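I got to Gristham at two in the afternoon with a dead phone and a list of questions about heat pumps, and Verena Camenzind had coffee poured before I found any of them. She runs the energy side of the Bakker dairy, a mid-sized place that makes yogurt and a soft cheese I'd never heard of (Erkach, it's good, buy it). Since February the plant has been getting most of its process heat from its own waste heat, and I wanted to know how that feels from the inside.

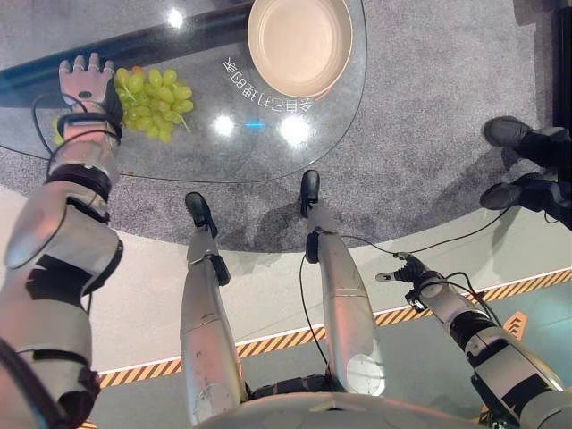
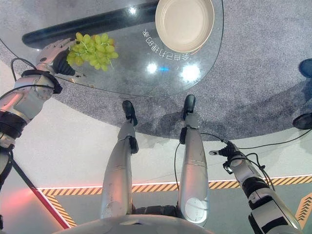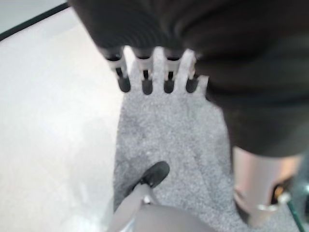 ## "We were heating the parking lot"

My first question was why a dairy would bother. Gas boilers work, everybody on the floor knows how to run them, and the old ones at Bakker were paid off long ago.

"Sure, but think about what a dairy does," Verena told me. "You heat milk up, you cool it right back down, and the chillers dump all that warmth off the roof. We were heating the parking lot! I'd stand out there on my break in winter and feel it coming down the wall."

So the new setup grabs the heat from the chillers and lifts it with two big ammonia heat pumps, built by a company called Taltismont. The hot water leaves at 98 degrees Celsius, and that covers pasteurizing and nearly all of the cleaning. One gas boiler is still in place for steam.

I asked whether 98 was hard to reach. She laughed and called Ekene Iyamu over, the controls engineer, who'd been pretending not to listen.

"Hard on a Monday-morning kind of start, when the tanks are cold and everyone wants hot water at once," Ekene said. "Once the buffer tank is full it just sits there and hums. The first month I slept badly. I had the alarms set way too tight, and my phone went off 14 times in one night."

Did he loosen them?

"By breakfast."

## The part with the pipes

The pumps were the easy bit, according to both of them. The pipework ate the schedule. The plant has been added onto for decades, and the drawings didn't match what was behind the walls, so the crew lost 7 weeks tracing lines and moving a drain that shouldn't have been there. Verena still gets a little heated about that drain (sorry).

"If I did it over, I'd pay for a proper survey before ordering a single valve," she said. "And I'd bring the cleaning crew in at the start. They knew about the drain! We never asked them."

I wanted to hear about money too, and she was careful there. The gas bill is way down, the electric bill is up, and she'd like a full year of numbers before she says anything she might have to take back.

Next on her list is a bigger buffer tank, so the pumps can run at night when power is cheaper. Ekene wants it behind the cheese store. Verena wants it outside by the loading dock, and they were still arguing over it when I went to find my car.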